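Pichon Fellowship Opens Registration for Yearlong Guided Reading of the Psalms

Churches, small groups and individual readers may sign up through the end of October
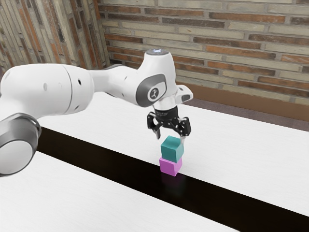 BUKELAU — Pichon Fellowship has opened registration for Plekar, a guided reading of the Book of Psalms that will run for one year in homes, churches and online. The program is free. Readers may join alone or as part of a group.

Plekar takes participants through all 150 psalms at a slow pace. Most weeks cover two or three psalms, with one to be read in the morning and again in the evening. Psalm 119, the longest, is given a full month. Short written notes accompany each reading, along with one question and a few lines left open for the reader's own prayer.

The program was first tried last year with a smaller group. A total of 1357 people signed up for that first reading, and over 2425 copies of the printed guide were given out, many of them to people who read without registering.

"A lot of people told us they knew Psalm 23 and Psalm 51 and not much in between," said Žydrūnas Rozīte, director of Pichon Fellowship. "They had heard the others in church. They had never sat down and prayed them. We wanted to give them enough time to do that."

The new edition of the guide has been rewritten in several places. Last year's readers asked for more help with the psalms of lament, and those weeks now have longer notes. The guide looks at how a lament usually moves from complaint to request and then to trust, and at Psalm 88, which does not make that last move. Readers are asked to stay with that psalm for several days before going on.

The psalms that call for judgment on enemies, such as Psalm 109, are also included in full. The first edition placed them in an appendix. Rozīte said the change came after letters from readers who wanted to know why they had been set apart.

"One woman wrote that she had real enemies and those were the psalms she needed," he said. "I did not have a good answer for her, so we moved them back to where they belong."

Groups taking part are asked to meet twice a month. A meeting follows a simple order: the psalm is read aloud, there is a time of silence, the psalm is read again by a different voice, and then members talk about a word or line that stayed with them. The leader's notes suggest keeping the talk to 30 minutes and closing with prayer. Leaders do not need formal training, though Pichon Fellowship will hold a short online session for them before the readings begin.

Groups should have no more than 10 members. Larger churches are welcome to form as many groups as they like. A church that wants to follow the readings on Sundays may also ask for a list of hymns and sung settings matched to each week.

Plekar does not require a particular Bible translation. The notes quote from the psalms only briefly, and where English versions differ in a way that affects the meaning, the guide says so. Psalm numbers follow the Hebrew count used in most English Bibles — a table at the back gives the Greek and Latin numbering for readers from traditions that use it.

The year will close with a weekend retreat at Castemov, the fellowship's retreat house outside Bukelau. The retreat will center on Psalms 120 through 134, known as the Songs of Ascents, which pilgrims are thought to have sung on the way up to Jerusalem. Meals are included. Guests will be asked to pay for lodging, and help with the cost is available on request. Attendance at the retreat is optional, and places will be offered first to readers who have been with the program from the start.

People who join late will not be asked to catch up. The guide is laid out so that a reader can begin with the current week and return to the earlier psalms at any time.

"Some will miss a week, and some will miss a whole month," Rozīte said. "The psalms will still be there. Pick up the book and start with the one for that day."

Printed guides will be mailed in the order that registrations are received. A large-print edition is available, as is an audio version with each psalm read aloud. Groups should choose one person to register for all members and to receive the shipment. Registration forms can be requested from the Pichon Fellowship office by mail or phone, and the office is open until 4 p.m.

About Pichon Fellowship

Pichon Fellowship is an independent Christian ministry based in Bukelau. It publishes guides for prayer and Bible reading and operates the Castemov retreat house. Its work is supported by gifts from individuals and churches.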